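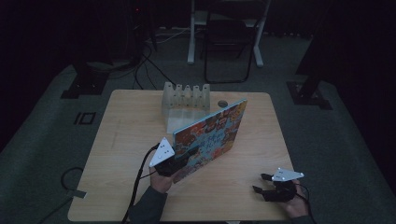

Talk for the Taltberg Merchants Association, Thursday breakfast, 7:30
Speaker notes, Yakubu Idahosa
Fifteen minutes plus questions

Opening

Thank the association for the invitation and the Okafor bakery for the coffee and rolls.

I run Fludell, the paint and hardware store on Mill Street. Most of you have bought a key or a furnace filter from me. Today I want to talk about the shared delivery van, what it has cost us so far, and what has to be decided before November.

Ask for hands: who had a customer ask for delivery last week? Wait for the hands.

Where it started

Two winters ago the freight outfit we all used dropped its short routes. Anything going less than 40 miles had to be booked as a full run. For me that meant a customer on the east side could pay more to have a vanity delivered than to have it installed.

Ebuka Adebisi at Postimden had the same trouble with office chairs. He and I started by sharing his pickup on Tuesday and Friday afternoons. We kept a notebook on the dash, who went where and how many stops, and split the gas at the end of the month.

By spring there were five stores in the notebook and the pickup was too small. We leased the van in June.

How it works now

Seventeen member businesses. (Change this if the flower shop signs before the talk.)

Each member pays a flat monthly share plus a charge per stop. Orders go on the sheet by 4 p.m. for the next day. The driver works out the route in the evening and texts each store a pickup window.

If a store misses its window, the order moves to the next run. We were soft about this in the first months and the driver was getting home at eight. We are not soft about it now.

Two things the van does not carry: anything over 500 pounds, and anything that needs to stay frozen. Cold cakes are fine in a cooler. Mention the sheet cake for the fire hall, people remember that one.

The numbers

Go slow here. Handout is on the tables, page two.

The van made some 600 stops in its first year. The busiest stretch was the four weeks before school started, mostly desks and shelving from Postimden. January was the slowest and we came up short that month. The members covered it with one extra payment, and we have put a little aside every month since so we don't have to ask again.

What I can tell you from my own store is that I now say yes on the phone. Before, I said I would look into it, and the customer called the big store out by the highway.

I can't tell you how many of those sales I would have made anyway. If somebody asks, say so.

What went wrong

Insurance. We had the wrong policy for the first six weeks. It listed one business as owner and one driver. Get this sorted out before the first run, not after.

Damage claims. A mirror arrived cracked and three people each had a different idea of when it happened. Now the driver and the store both look at the item at pickup and both initial the slip.

Parking — the city let us use the loading space behind the library until 9 a.m. Past that we get a ticket like anyone else. We have had two.

What has to be decided

The lease ends in November. We can renew it, buy a used van outright, or stop.

Renewing keeps the monthly share where it is. Buying raises it for two years and then drops it by close to half. Ebuka has worked out both and his sheet is page three of the handout. He favors buying. I lean toward one more year of leasing, mainly on account of January.

New members coming in before the vote get a vote. The stop charge is the same for everybody, old or new.

Closing

If you want to try it before joining, the first three stops are at the member rate. See me or Ebuka by the door, or come by the store any day but Sunday.

Questions

Likely ones:
Can the driver carry things upstairs? One flight, if it was marked on the sheet.
Do you go across the bridge? Fridays only.
Who do customers call if it's late? The store that sold it. The driver's number is not given out.

Leave the sign-up sheet with the coffee. Take the easel back to the library.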